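**Second arm or spare grippers? Budget closes in November**

**ehendriks** wrote:

We have one arm on the tray station and money left for one more purchase before the budget closes. The job is emptied black plastic trays: pick up, check inside, stack. One shift runs fine. My boss wants a second arm from Gredura. I would sooner buy spare fingers, better lighting and a proper fixture, and put the second arm in next year's plan. What would you do?

The wrist camera gives us this at the pick position.

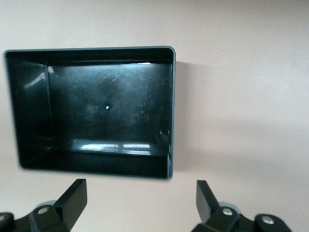 *Wrist camera, tray at the pick position, fingers open.*

Trays are reused, so the floors get scuffed. The inspection has to tell a scratch from a bit of leftover material, and glare makes that harder. We get 9 false rejects per 200 trays on a normal day.

---

**jbosman** wrote:

Lighting first. Look at the strip of pale highlights along the lower inside wall. If that's a window, a blind will do more for you than an arm will. If it's a ceiling fixture, get a diffuser. Either one is cheap enough that you shouldn't need a sign-off.

Then count your false rejects again. A second arm with the same light will give you the same rejects, twice as fast.

---

**moser_g** wrote:

I disagree with Jozef on the order. Lead time on the Gredura arm was 8 weeks when we bought ours, and the integrator wanted another 2 on top of that. Lighting you can buy any Monday of the year out of the consumables line. If the capital money goes away in November, spend the capital money on capital equipment.

Also, is one shift fine because the arm keeps up, or because orders are low right now?

---

**ehendriks** wrote:

> is one shift fine because the arm keeps up

The arm keeps up. It waits on the infeed for part of every hour. Sales says volume goes up in spring but they said that last year too.

---

**nour_ah** wrote:

Then a second arm would also be waiting on the infeed. I'd put that in writing to your boss with the wait times next to it.

On spares: get a full set of fingers and the linkage hardware, not only the pads. We ran a Clerano gripper with linkage fingers like yours and lost four days over one worn pivot. The part cost less than lunch. Ask whether the spares can be booked as capital if they're on the same order as a fixture. Ours could, but it depends on your finance people.

---

**moser_g** wrote:

Fair, I hadn't seen the infeed part when I wrote that. I still wouldn't hand the money back. Once a line comes in under budget it tends to stay there. Can you put it toward a feeder?

---

**ivanhecke** wrote:

Seconding the feeder. Get a quote from Iordache and one from Flivov, and send both of them sample trays, including your worst ones. We sent clean new trays and the feeder we got jammed on the old ones.

One thing on the surface under the tray: plain and pale is good for finding a black rim. Keep that color if you order a fixture. Ours came in dark gray and we had to redo the vision setup.

---

**ehendriks** wrote:

Good point on the color, that would have been missed. I've asked both for feeder quotes and pulled the infeed wait times for the last month. The spares list has fingers, pivots and bolts on it now. Jozef, I'm taping cardboard over the window tomorrow morning to see if the reflection goes away.

---

**jbosman** wrote:

Run 200 trays with it and 200 without, same batch if you can. Post the numbers.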